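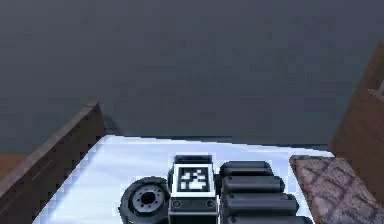

Poonam Saxena

So I'm rewriting our house rules for sim scenes and I've got stuck on the marker section, which I thought would take me ten minutes. We're a small shop in Ballarat, mostly bench handling for a parts wholesaler, and we run everything in render before it goes anywhere near the real bench at Pumphrey. The render up top is one of the layouts I'm using to test the draft against – marker on the black box, wheel on one side, rounded bars on the other, wood panels left and right.

The draft at the moment reads like so:

1. Every scene has at least one fiducial on a fixed or heavy object, with its white border clear on all sides.
2. Nothing sits within a marker's width of the object carrying the marker.
3. Dark parts on a white surface are fine. Dark parts against dark parts need a second view.
4. Render size and random seed get written in the run log. No log, no result.
5. A sim pass never counts as a safety check on the real bench.

My own layout breaks rule 2, because the wheel is almost touching the box and the bars run right up to it on the other side. So do I change the layout or do I change the rule? Keen to hear what other people have written down, especially if you've had to defend it to a customer.

kourk_christos

Change the rule. Parts crowd up against things in real life, and if you ban it in sim you'll train and test on a tidy little world that doesn't exist. We had a rule like your number 2 at my last job and all it did was make our sim numbers look lovely. We got 300 clean runs in a row and then the first morning on the floor was a shambles.

What I'd keep is the white border bit. Protect the marker, leave the clutter alone.

N. Upadhyay

I'm with Poonam's draft on this one, sorry Christos. There are two sorts of scene and you're mashing them together. A calibration scene should be boring. You want to know whether your camera pose is right, and you can't tell that if the gripper is also trying not to clip a tyre. A task scene can be as messy as you like.

We label ours CAL and TASK in the file name, and clearance only applies to CAL. It's one extra word and it stopped most of the arguing.

Poonam Saxena

Ooh, I like that a lot. Mine would be a TASK scene then and the wheel can stay where it is. Stealing it, thank you!

kourk_christos

Okay, I can live with that. But then who checks that somebody didn't rename a TASK scene to CAL because it failed? I've seen it done.

cengiz_a

You put the label inside the scene file and hash it. Done.

My beef is with rule 4. "No log, no result" sounds great until you've got a junior who did a good afternoon's work and forgot to save the seed. I went back through our old stuff in March and out of 818 runs there were 73 with no seed recorded. Under Poonam's wording I'd bin the lot. I'd sooner mark them "not repeatable" and keep them for reference.

N. Upadhyay

Or have the launcher write the seed by itself and refuse to start if it can't? I don't see why a person is typing that in the first place.

cengiz_a

Old launcher. Ours is held together with string. It's on the list.

sisodia_bench

Been reading along and nobody's touched rule 3 yet, so I will. Look at the bars in that render. Black, layered one in front of another, with only a thin grey highlight along the top of each to tell you where one stops and the next starts. At that resolution the edges go blocky too. A segmentation model could easily call a couple of them one object, and it'd be quite confident about it.

"Need a second view" is too soft for me. Second view from where? If it's a few degrees over you've gained nothing. Ours says the second camera has to be at least a quarter turn away around the part, or straight overhead. We wrote it after a job at Stoltow where the two cameras were basically neighbours and everybody felt very safe about it.

Also the lighting. If you're relying on a highlight to split the parts, write down that you're relying on it, and then do a batch with the light moved.

Poonam Saxena

Ashok, that's really useful and slightly painful to read. I've been rendering small to save time (the whole lot comes out soft, I know) and had sort of stopped noticing. What size do you go up to for stacked dark parts?

sisodia_bench

Depends on the part. I don't like a fixed number in a standard because people aim for the number. We say the narrowest gap you care about must be several pixels wide at the far end of the stack, and you show your working. The far end is where it bites.

kourk_christos

Agree with all of that except the overhead camera. On a stepped stack overhead can be worse, you just get stripes. Quarter turn, yes. Overhead only if you've tried it.

sisodia_bench

Hmm. For bars, fair enough. For the wheel I'd still want overhead, it's tipped and the hub hole is the thing you'd want to find.

N. Upadhyay

Can I put in a word for surfaces as well? There's a quilted mat next to the white top, and it reads as sitting a bit higher. Does your draft say anywhere what counts as the work surface? We had a planner treat a pad as being flush with the bench and it drove the fingers into it. Only in sim, but still. Now each surface has its own height entry, even if we're never meant to put anything there.

Poonam Saxena

It doesn't, no. Adding it as rule 6. The diamond pattern is there to annoy the feature matcher, and it does – but I hadn't given it a height of its own anywhere in the docs.

cengiz_a

Going back to 5, because it's the one I'd fight for. Please make it stronger. Put it first. I've sat in a handover where the customer's manager waved a sim report about as if it was a risk assessment, 572 passes, highlighted in yellow. Whatever number you hand over, someone will read it as "safe near people". Sim tells you about your planner and your vision. Guarding, speeds and stopping distance get done on the actual machine by somebody qualified.

kourk_christos

+1, and put it on the report itself, every page. People don't read the rules doc.

Poonam Saxena

Right, draft two is going like this:

1. Sim results are not a safety check. Printed on every page of every report.
2. Scenes are CAL or TASK, label stored in the file and hashed.
3. Marker border clear in both. Clearance around the marked object in CAL only.
4. Dark on dark: second view a quarter turn away, plus a batch with the light moved. Overhead only where it's been tried on that part.
5. Seed and render size written by the launcher. Older runs without a seed are kept and marked not repeatable.
6. Every surface has its own height, mats included.

I've left Ashok's pixel gap out for now because I want to try it on the bars before I make everyone else do it. Will run it this arvo and post what I get.

cengiz_a

Good list. I'd still argue about "kept" in 5 – kept for how long? But put it up and see who complains.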